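Thread on the bus changes in Gelbridge, for anyone who still has the old timetable stuck to the fridge.

The 9 no longer goes through the center of town. It now runs from Bernness to the hospital by the ring road and skips Clatonska Street completely. If you used to get on at the library, your closest stop is now Matar Square.

The 2 is the same route as before but the evening service has been cut. Last bus out of Matar Square is 10 p.m. It used to run until midnight. I found this out by standing there.
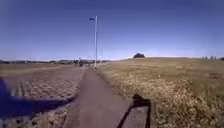

Fares. A single is the same. The weekly pass went up and you can't buy it from the driver anymore. You need the app or the machine at the Bernness terminal. The machine takes cards only.

If you have money left on the old paper ten-ride ticket, you can still use it until the end of August. After that they want you to mail it in for a refund. I would just use up the rides.

The new one is the 747. It's an express from Bernness to the airport with one stop in Gelbridge, at Matar Square. It has luggage racks and costs more than the regular bus. Weekly passes are not valid on it. The driver will not let you argue about this.

Several people asked if the 747 replaces the 2 on Clatonska Street. It does not. The 2 still stops there during the day, both directions. The shelter on the north side is closed for repairs, so wait at the temporary sign by the bakery.

Walking is a fair option for the shorter trips now. I've stopped waiting for the 2 to go a couple of stops. On a dry day I walk it and I usually don't see a bus pass me. 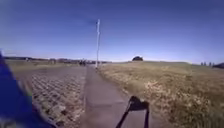

Blue sky, paved path, no timetable needed.

Bikes: allowed on the 9 outside rush hour if there's room, not allowed on the 747 unless they fold. The rule sheet at the terminal says one thing and the app says another. I asked at the desk and they told me to go by the sheet.

There's a comment form on the bus company's site. It closes at the end of the month. I asked for the late 2 to come back and for the library stop to be put back on the 9. If you want either of those, fill it in.

Will add to this thread if the school year timetable is different.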